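Messy tables make better robots (I think!)

So I finally got around to the Flasar numbers this Sunday, and I've been grinning ever since. Quick recap if you're new: Flasar is our little method for picking which practice runs a robot arm learns from. We had 1633 recorded pickups, and the question was whether we could throw most of them out and still get a decent grasp.

We kept 484. The trick is dumb simple – score each run by how cluttered the tabletop was, then keep the cluttered ones. Keys next to a phone, a remote control, a crumpled packet, a shiny tabletop with glare on it, all the stuff I used to tidy away before recording (sigh).
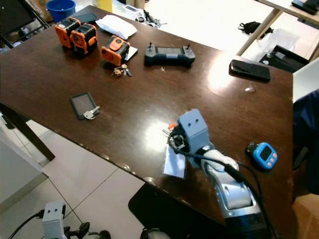
Why not just train on everything?

Because the easy runs drown out the hard ones. The arm gets great at lone objects on bare tables and then fumbles as soon as two things sit close together.

Anyway, the small set beat the full one by 5 points on our cluttered test, and training took 26 minutes on my desk machine, so I could rerun it over lunch. I did, with new seeds, and the gap held up. Thin flat things are still awful, though! Cards especially. The fingers come down at a nice angle and then there's just nothing to pinch. I want to try a sliding move next, toward the table edge, and I'll post those numbers in September if the Lirkance server behaves.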